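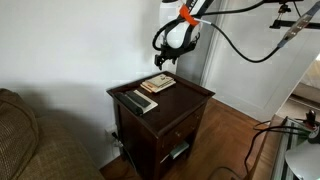
Consejos para el turno cuando entra un brazo automático

En Haltberg nos prometieron ahorrar 17 minutos por sala. Yo sigo repasando los rincones a mano. Apunte quién para la máquina y pida 3 días de prueba antes de tocar horarios.
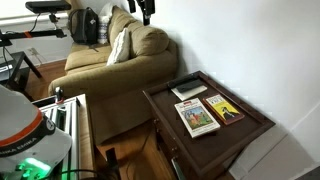 El orden lo decide quien limpia. Shobha Rao, de mi turno, deja siempre el mando sobre la libreta o tarjeta blanca y los dos libros al lado, sin taparlo. Los cables del suelo, cruzando por delante.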